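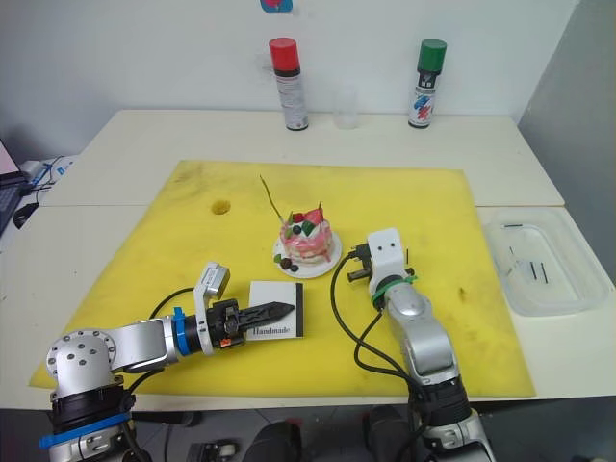

Bench Tips from the Budora Robot Club

Last updated: September

Put a foam mat under the toy cake before you let the arms anywhere near it. Ours is scuffed and smudgy by now, bless it, and we love it anyway! Strap loose cables back with cable ties, and keep the plastic knife pointed away from whoever is typing. If you're practicing for the Kusstead meet, run the slicing move 5 times slowly before you touch the speed setting.

Contact the club at Rostham Hall, Room 31 | Back to top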